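Open afternoon at the Drodasbridge lab

Forty-six members made the trip to Urkov's robotics lab in Drodasbridge in August. Anastasia Gavalas met us at the door and split us into 2 groups, one for the workshop and one for the demonstration bench.

The bench has a pair of black robot arms that work over a wood-grain tabletop. Gavalas talked about household objects, and why shiny ones such as cans and polished metal are hard for a camera to judge. Her team plans to log 1000 practice runs on the current setup before changing anything.

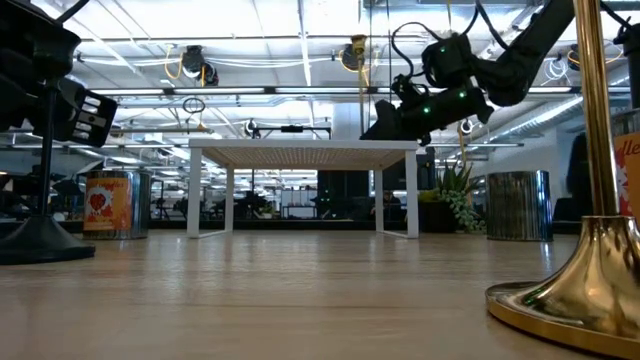

The second group went in at 3 p.m. and had more time for questions, most of them about cost and safety. Urkov will host us again next year, with room for 6 more people per group. Names to the Jelport office, please.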